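Ticket: Spare fingers + second gripper — budget request, insertion cell
Print this page | E-mail this page

Status: open
Opened by: Rongrong Zhong
Assigned to: Lurdes Pinheiro (purchasing) 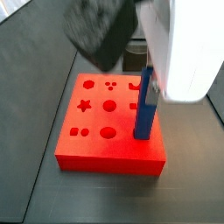 1. What we need
Second gripper, same model as the one on the arm now. Plus 2 sets of spare fingers. Shape block task is all fingertip contact so fingers are the wear part, not the arm. Please dont let it get merged with the Drirka arm order, different cost code.

2. Quotes so far
Prusero — gripper and fingers together, 21 days lead. Tillutora — fingers only, in stock, no gripper. Asked Deng twice, no reply yet.

3. Log
9:10 — sent part numbers to Prusero, they want a PO before holding the price.
11:40 — Lurdes: is this capital or consumables? Me: gripper capital, fingers consumables. Needs 2 lines on the form then.
2:15 — form redone. Shipping was left off teh first one, added.
3:30 — Lurdes asks if we can get by with fingers only till March. Possible, but if the gripper goes down the cell stops for over 3 weeks. Would rather not.

4. Still open
Does Prusero's price include the mounting plate? Quote doesnt say.
Spare block set — blue pegs and the red base, cheap, put on consumables line?
Need sign-off before the quote runs out — Lurdes to confirm date.

Print this page | E-mail this page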